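Cable on the arm keeps pulling the gripper signal out — reroute or replace?

Asked in Drultden Help > Machines and cells
Tags: bin picking, cable dressing, gripper

We have a KUKA arm picking blocks out of a metal bin, and since June the gripper signal drops out whenever the wrist swings over to the far left corner. The controller stops, I acknowledge the fault, it runs again, and we both pretend to have learned something. It ran over 4000 picks before the first dropout. Now I'm lucky to get 100.

I've swapped the signal cable once, with a Zodow one of the same length. That fixed it for 15 minutes. Connector pins look straight to me. Air is fine and the fingers open and close when I jog it by hand in the middle of the bin.

Do I buy another cable, or is this about how the thing is dressed? The person who dressed it was me, so be gentle.

Hongmei Ding

3 answers

Accepted answer — Guilan Tan

Dressing. A new cable that dies in the same corner as the old one is telling you something.

Power down before you cut any ties. Then:

Take off the ties nearest the wrist and leave the ones farther back alone. Put the arm in its worst pose (for you, far left corner, wrist fully turned) in manual at low speed, and see where the cable goes tight. I'd bet on the last bit before the connector. Give it slack there and tie it again in that pose, then run back to home and check that the extra loop doesn't hang low enough to catch the bin rim. Snug ties, not strangled ones. If you can't slide the cable a little under the tie by hand, cut it off and start over.

Keep the air hoses out of the bundle past the wrist. They're stiffer than they look and will drag the signal cable along with them.

Mine at the Brodemstead shop, same job, same kind of bin:
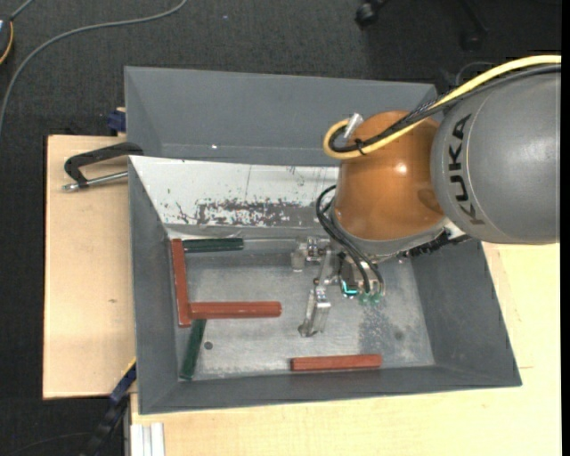
Loop at the orange joint, one small tie on the bundle, hoses on their own curve down to the gripper.

I leave the tie ends long while I'm testing and trim them when I'm happy. I am not often happy.

Once it's tied, do 1000 dry cycles to the bad corner before you trust it. And check your bin clamps while you're there — if the bin creeps, the arm ends up reaching for a pose you never tested.

Answer 2 — Mateos

Could be software. Did you try a restart?

Comment from Hongmei Ding: Several. It enjoys them.

Answer 3 — posted as guest

We just put a longer cable on ours and it was ok. Caught on the bin twice, then we taped it.

Comment from Guilan Tan: Please don't tape it.

Comment from Hongmei Ding: Redid the ties last night. It was tight right behind the connector, as predicted. 1000 cycles to the far left corner and no dropouts. Keeping the spare cable in the drawer anyway.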